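Losing tag pose when the gripper tilts up — filter or relocalise?
Forum: Perception and state estimation

kestrel_81
We track a hand-held gripper with visual-inertial odometry and fix the drift with a fiducial block. At the Prustport site it's fine while the wrist camera looks down at the table. When the operator tilts it up, the feature count drops and the pose slides. Worst case so far was 14 cm on one recording. Out of 1,323 episodes we've thrown away more than I'd like. Running the Rurnent tracker with default settings, camera and IMU calibrated together. Should I be changing the filter or relocalising afterwards?

ovenbird
Relocalise. Build a map of the room once, slowly, then localise every episode against it. We did that at Dunmore and stopped touching the filter.

tmh_control
Disagree. If the filter slides that far in a short tilt then the IMU noise values are wrong, and a map will only hide it. Leave the thing still on a bench for two hours, record, and fit the noise properly. Defaults are nearly always too optimistic.

ovenbird
A map doesn't hide anything if you log the correction at each step. You can see exactly how far off the odometry was.

tmh_control
You can, but does anyone look at it?

kestrel_81
Fair. I haven't done the bench recording. The noise values came with the config and I left them alone. What would you use for the map, given that chairs get moved and people walk about?

ovenbird
Mask the people, drop any landmark you only see in one mapping pass, and do at least 10 passes at different heights. Point the camera up for a few of them. Most people only map the table and then wonder why it fails on the tilt.

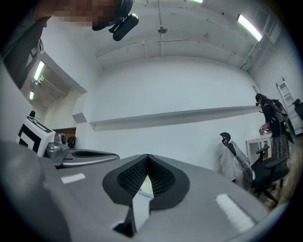
kestrel_81
The tracker gives each landmark a weight by how often it has been matched, so everything near the table wins and the upper half of the room hardly counts. I think that's my real problem. When the gripper points up, what it has to work with is white wall and curved ceiling, plus the long shelf, the thin pipe with the rod coming down from it, and the light tubes. Those don't move between episodes but they carry almost no weight. Chairs and people are in view as well, and I'd rather it ignored them.

tmh_control
Be careful with the tubes. Auto exposure will shift when they come into view and your corners will shift with it. Lock the exposure, then look at the pipe and the shelf edge. You may want line features there, as point detectors are poor on long straight edges.

ovenbird
Agree on locking exposure. Not sure about lines. We tried them at Birkdale and the matching cost wasn't worth it.

tmh_control
Depends on the room. Plain white walls are where they earn their keep.

kestrel_81
Plan is the bench recording tonight, then a new map with exposure locked and the weights capped. Points only to begin with — I'll try lines if the tilt still drifts. Does anyone have a sensible starting value for the cap?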